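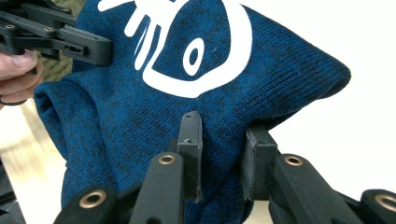
Ata da reunião do grupo de investigação, sábado, 1 de junho de 2019

Escrevo eu outra vez, que o Edvin Sjögren trouxe o bolo e ficou dispensado! Éramos 14 à mesa.

1. Prémio Terngate. A Randi Dahlgren contou que o artigo dela sobre fusões de cooperativas ficou entre os finalistas (palmas, muitas). O resultado sai em novembro.

2. Inquérito Midtbø. Já temos 3.112 respostas, e eu fiquei de limpar as duplicadas.

3. Viagens. Sobra verba para uma conferência só. Votámos e vai a Randi.

Próxima reunião: às 17 horas, na sala do costume.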